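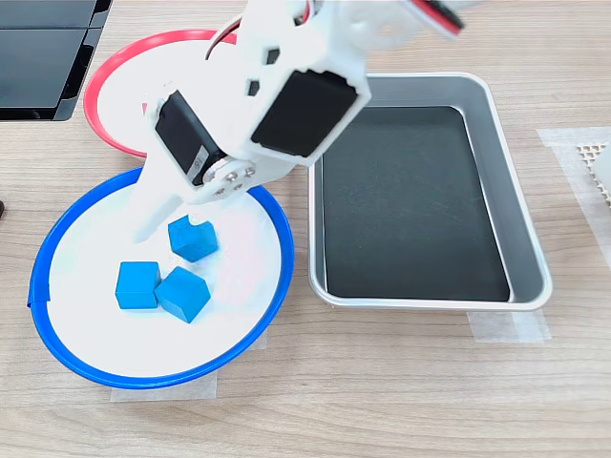 Blue cubes on the blue-rimmed plate, which has pretty much lived on my table since March.

I bought the Nolus plate for snacks and it has ended up as my sorting dish for beads, screws, game pieces and those little blue cubes. I paid 9 dollars at the Zikow outlet (they had it in 4 rim colors, and I went straight for the blue!) and I'd buy it again tomorrow.

The best part is the raised lip. It goes all the way around, so when I drop a handful of small stuff in, it stays in. The white middle is great too, because anything colorful shows up right away, even with my tired eyes in the evening.

Now the gripes. It's shallow, so don't expect to pile things up. The glossy rim shows fingerprints like crazy, and mine has a small notch on the left side where the edge meets. Doesn't bother me much, but for a gift I'd check first. It also slides on a smooth tabletop – a strip of masking tape under the edge fixes that, and it peels off my table fine.

I've washed it by hand over 6 times and the blue looks as bright as ever. Four stars from me, and I'm getting a second one for the craft room.

Posted May 29, 2018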